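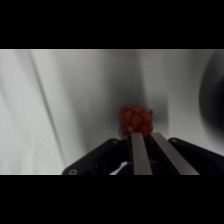 Pluletti Grasp 6

Grasp planning and perception for two-finger grippers

Pluletti Grasp takes images from a wrist camera, separates the part from its background and returns a ranked list of grasp poses. It runs on the cell controller or on a separate Linux machine.

Segmentation
Works on plain and draped backgrounds. Soft shadows are filtered before the outline is fitted. Parts partly hidden by the fingertips are tracked from the faces still in view.

Planning
Up to 162 candidate poses per cycle. Finger geometry is read from a text file – supply your own if the fingers are not standard.

Interfaces
Jonura motion server, Kolev I/O bridge. Berker controllers need firmware 609 or later.

Licensing
One licence per arm. Order code 2212. Updates are included for the first year; the next release is due in July.

Known limits
Mirror-finish and transparent parts are not supported.

Technical contact: Arnulfo Flores
Page revised 5/14/19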